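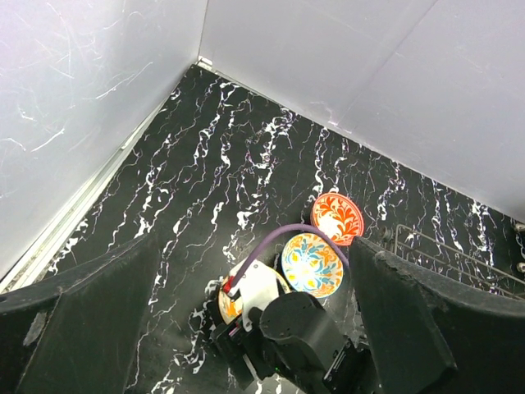 Ticket 17, Rikholm office
Opened by: Tyra Dahlgren
Status: waiting on parts

Mon 10:00 - label printer on 2nd floor drops off network again. Power cycled, back for 4 min, gone.
Swapped cable. Same.
Moved to other switch port, same. Not the port then.
Firmware is old, update fails at 10 percent both tries.
Maj-Britt says Mevley desk has teh same model, runs fine on USB. Using USB for now.
Asked Urnero for a new network card. No reply yet, will chase tomorow.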